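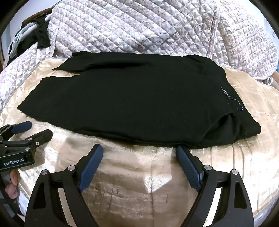 Lilian Kimaro wrote in to say that rolling ruins jumpers, that flat folding is the only decent way to treat a knit, and would I please stop telling people to do whatever they like with their drawers.

3 min read

Well, Lilian, I have tried it both ways, and I'm still not convinced it matters half as much as the folding crowd would like. A black sweatshirt with printing on it will look much the same in the evening whether it spent the week flat, rolled or in a heap on the chair. What does make a difference is duller.

Lay it on something big enough. Most people fold on their knees or against their chest and then wonder why one sleeve pokes out. A bed will do. A satin cover is a nuisance, mind – knitwear slides about on it, and you end up chasing the hem. I throw an old cotton towel down first.

Sleeves go in before anything else. Smooth them right to the cuff. If you fold the body over a bunched sleeve you get one fat end and one thin end, and the pile leans over by the third jumper. I'm told the cure is to alternate the fat ends. It works, but so does flattening the sleeve.

Then there's the print. You will read that a printed front must never be creased, or it cracks. Some of mine have cracked and some haven't, and as far as I can tell the tumble dryer did it. Wash inside out, keep the iron off the lettering, and fold wherever you want. If you're nervous, fold so the print faces outwards, which also saves rummaging when everything you own is black.

Folding boards: I bought the Temetti one. It is a hinged sheet of plastic and it makes lovely rectangles, all exactly the wrong width for my drawer. A big magazine does the same job. I gave the board to my niece, who uses it as a tray.

Drawer dividers are worth having only if the drawer is deep. The Vumex set came with 23 clips and I used two.

Lilian is right about one thing, and I'll give her it. Heavy knits shouldn't hang. The shoulders go into points and no amount of steaming gets them quite back. Thin cotton jersey on a hanger is fine, whatever the label on the hanger says.

As for standing everything on end like files in a cabinet, I lasted until September. Take one out and the rest lie down.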